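招募：机器人开放日观察员（欢迎挑刺的人）

地点：Sastillow 展示车间
时间：2019年3月30日
人数：23人
报名方式：见文末

Ploston 要在 Sastillow 办一次开放日，让外面的人进车间看自动化包装线和手持示教工具的演示。邀请函上写的是“见证柔性抓取走进日常”。我们是 Belkadi，一家做第三方评估的小机构，受主办方之托组织一批独立观察员到场，看完以后写意见。费用由 Ploston 支付，意见由我们汇总后全文交给他们，同时在我们自己的网站上公开，一字不删。这一条写进了合同，否则我们不会接这个活。

先把话说在前头。我们参加过不少这类演示，大多数都很顺利，顺利得让人起疑。东西摆在固定的位置，灯光调好了，传送带的速度比真正上班的时候慢，讲解员站在急停按钮旁边，掌声响起来的时候下一件东西已经换成了最好抓的那一种。回去以后翻笔记，能确认的事情往往只有一件：在那个上午，在那张台子上，那台机器把那个盒子拿起来了。至于换个盒子行不行，换个人摆行不行，连着干一个班行不行，谁也答不上来。

所以这次我们不想要二十几位鼓掌的嘉宾。我们想要的是平时真正拿东西、折东西、装东西的人，还有那些替他们排班、修机器、算成本的人。

一、我们在找什么样的人

下面这些经历，有其中一种就够了：

做过包装、分拣、缝制、装袋、洗衣整理或者类似的手工活，现职或者已经离开都可以；
在仓库或工厂里带过班，知道一个新人要多久才能跟上；
维修过产线设备，听见声音不对会走过去看；
负责采购，曾经买回来一台后来一直盖着防尘罩的设备；
在学校教相关课程，能把看到的东西讲给没去的人听。

不需要懂编程，也不需要读过论文。需要您肯站着看，肯问第二遍，肯在表格上写“没看懂”。

年满18岁。现场讲解用中文，部分屏幕上的内容可能是英文，我们会安排人口头翻译，但不保证每一句都翻。

以下情况请不要报名：本人或直系亲属在 Ploston 任职；过去3年内从 Ploston 拿过报酬；正在与 Prurivness 项目洽谈合作。我们知道这会排除掉几位很懂行的朋友，规矩还是规矩。

二、现场会看到什么

主办方给的流程分为3段。

第一段是手持示教。操作人员拿着夹爪工具做一件普通的活，工具上的摄像头把过程录下来，作为 Prurivness 系统的学习材料。主办方的说法是，人怎么做，机器以后就怎么做。我们对“以后”两个字很感兴趣，会请他们说明从录制到机器能独立完成之间还隔着多少步，失败的那些录像怎么处理，由谁来决定哪一段算数。

软的、会弯的东西是这一段的重点，也是我们最放心不下的地方。硬纸箱谁都会抓。一件东西被手一压就变形，边缘翘起来，把后面的光挡住一半，摄像头离得又近，这时候画面里还剩多少能用的信息？请各位观察员对照下面这类近距离画面，自己先判断一遍，再去听讲解。

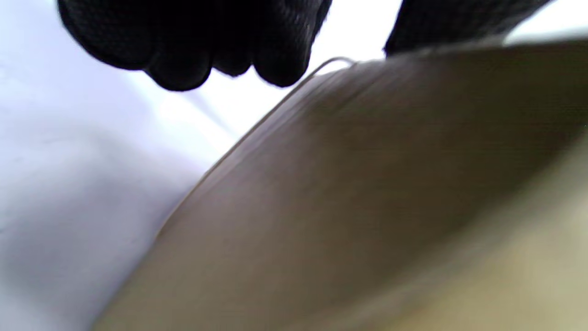 夹爪工具上的摄像头所摄：黑色针织手套与米色弯曲表面的上缘。近处的表面是虚的，看不到任何文字或标记。

我们内部传看过这张图，几个人的意见不一致。有人觉得像袋子的侧面，有人觉得像一张弯起来的厚纸。人都要猜，机器靠什么来认？也许答案很简单，它根本不需要认，看前后的连续画面和夹爪的动作就够了。也许没那么简单。到了现场请当面问，并且把回答的原话记下来。

第二段是自动包装线。按计划机器会在没有人插手的情况下连续运行。我们已经书面提出，运行期间物品的摆放由观察员来做，不由工作人员来做。主办方目前的答复是“原则上可以”。如果当天变成不可以，我们会在报告的第一页写明。

第三段是提问。主办方原本安排的是收集纸条，由主持人挑选后宣读。我们要求改成举手直接问，对方同意了。请不要客气，也请不要借机发表演讲。

三、您要做的事

到场以后领一份记录表和一支笔。表上的问题不多，大致如下：

演示开始前，台面上的物品是谁放的，放好以后有没有再调整过？
有没有人碰过机器或者物品？在什么时候？
出错时，是机器自己恢复的，还是有人上前处理？
讲解里说的和您看到的，有哪一处对不上？
如果明天把它放到您干活的地方，最先出问题的会是什么？

最后这一题最要紧，请留出时间写。写得不通顺没有关系，我们不改您的句子。

记录表要当场交回。我们不收打分，也没有“满意度”那一栏。主办方曾经建议加上，我们没有加。一个从来没在产线上站过的人给出的“非常满意”，对谁都没有用处。

开放日结束后还有一次小组讨论，以电话形式进行，自愿参加，愿意的请在表上打勾。

四、报酬与开支

每位观察员都有酬劳，金额会在确认邮件里写清楚，由 Belkadi 直接支付，与您写的内容好坏无关。全篇骂也照付。往返交通凭票报销，午饭由我们提供，不吃主办方的招待餐。若主办方向您赠送礼品，请婉拒；实在推不掉的，交给我们登记。

中途离场的，按到场全程支付。有些人看了第一段就觉得够了，这本身也是一种意见，麻烦走之前在表上写一句为什么。

五、安全与拍摄

请穿平底、包住脚趾的鞋，长发扎起来，不戴松散的围巾和首饰。地面画有黄线，机器运行的时候不要越过。摆放物品由我们的人带着进去，停机以后才能动手。

观察员可以拍照，不能录像，这是主办方的要求。我们争取过，没有争下来。照片里如果拍到了别的观察员，公开之前请先征得本人同意。

还有一件事请留意：第一段用的工具带摄像头，靠近台面的人可能会被录到手或者声音。不愿意被录的，入场时向我们要一枚红色胸牌，戴红牌的人会安排站在另一侧，看到的内容不受影响。确认邮件里附有一份说明，写着录下来的素材归谁、存多久、能不能撤回。主办方的初稿里没有“撤回”这一条，现在有了，请仔细读过再签字。

六、常被问到的几件事

你们是不是反对机器人？
不反对。我们反对的是看了一场演示就去签采购单。机器要是确实好用，报告里会写好用，哪怕写得不情愿。

拿了 Ploston 的钱，怎么算独立？
问得对。我们能做到的是把合同里的相关条款公开，把观察员的原话公开，让读的人自己掂量。觉得这样还不够的，可以不来，也可以来了以后把这条意见写在表上。

我干的活可能会被这种机器替掉，我还该去吗？
去不去由您决定。我们觉得您比谁都看得出它哪里行、哪里不行。您写的意见可能会帮他们把机器改好，这一点也得事先讲明白，我们不想让任何人事后才想起来。

可以带同事一起来吗？
请各自报名。同一家单位最多录取3人。

七、怎么报名

在 Belkadi 网站的“招募”页面填写表格。请写明：您做过什么活，做了多久；看过类似的演示没有，看完信了几成；有没有身体方面的需要，比如不能久站。车间里有椅子，但数量少，提前说我们好预留。

不用附简历，也不用写自我推荐。第二个问题请认真答，我们主要看它。

名额报满以后会排候补名单，录取与否都会回信。没有收到回信的，多半是进了垃圾邮件箱，请先找一找，再来信催我们。

Belkadi 评估组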